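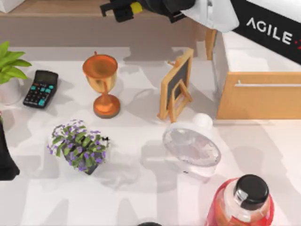 How a Drawer Slides

A drawer is a box that moves in and out of a cabinet. When you pull it, two surfaces rub together. This rubbing is called friction, and it slows the drawer down.

Older drawers slide wood on wood. Wax makes the surfaces smoother, so less force is needed.

Many newer drawers hang on metal tracks with small wheels or steel balls. A rolling ball has much less friction than a sliding board. A track rated for 200 newtons can hold up a load of 20 kilograms.

Word to know: a newton is a unit of force. Lifting a small apple takes one newton.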